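Drawer dishwashers and the sink next to them - quick notes

By Sönmez, for the Grekley kitchen pages
February

Had a few messages asking about the pull-out kind of dishwasher, the one that slides out from under the counter like a deep drawer. Small kitchens mostly. I've had one for years, so, in no order:

Wipe it before you load it. Drawer right out, folded cloth, plain warm water with a drop of vinegar. Do the wires of the basket first, then the rim. The rim is where the gunk sits. Black frames show every dried drip and a white cloth tells you when you're done.

Down in the basket go along the tines, not across. Across snags the cloth and you end up with threads in the spray arm. Ask me how I know.

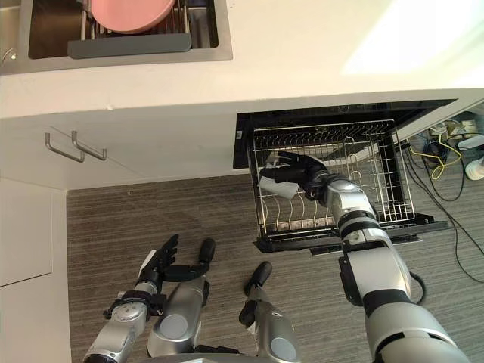
Same cloth does the floor of the basket after, then straight in the wash. Don't leave it bunched in the drawer overnight, it'll smell by breakfast.

Filter next. Mine lifts out with a quarter turn, yours may not, check teh booklet. Old toothbrush, hot tap, done. Every couple of weeks if you rinse your plates, every week if you don't.

Loading. Plates in the tines, all facing the same way. Drawers are shallow so a big dinner plate can catch on the counter when you push it shut - measure yours. My drawer takes plates up to 27 cm and not a hair more. Anything wider gets done by hand.

Cups. Light plastic ones flip over in the wash and come out full of gray water. Wedge them at the side, mouth down, with something heavier next to them. Or just wash them in the sink, it's a ten second job.
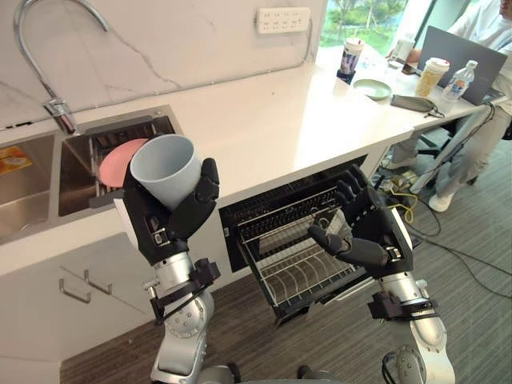 Cup, pink plate, drawer open. Basket still empty.

Keep a wire rack in one side of the sink and leave the other side for washing. Plates stand up in the rack, drips go down the drain, counter stays clear. If you've only got one bowl, a smaller rack pushed to one end does the job ok.

Sponges - wring out, stand on edge. Flat in the bottom of the sink they never dry.

Marble behind the sink. Lovely, but no vinegar! Vinegar on the drawer, never on the marble, it etches. Lemon too. I use dish soap, very weak, and a soft cloth, then dry it off with a towel. Light from the side shows up the dull spots, so check in the morning.

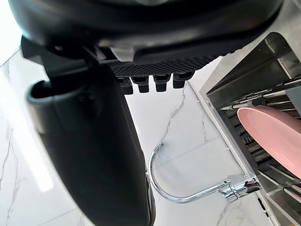 Chrome is easier. Limescale round the base of the faucet: wrap a strip of paper towel soaked in vinegar, but tuck a dry rag behind so nothing runs onto the stone. Fifteen minutes. Rinse well, buff with a dry cloth, and go right up and over the curve of the spout becuase water spots show worst there.

Seam where the counter meets the wall, cotton swab. Lift any cables out of the way first and keep them dry.

Handles last. Bar handles get greasy on the back side where your fingers go, not the front. Soapy cloth, pull it through behind like you're flossing.

Whole lot takes me about 27 minutes with the radio on. More on stone sealers next time if I get round to it.

Recent tips
Getting the smell out of a cutting board
Livthorpe readers on freezer labels
Prandov jar lids, stuck ones
What to keep under the sink
Descaling a kettle without the fizz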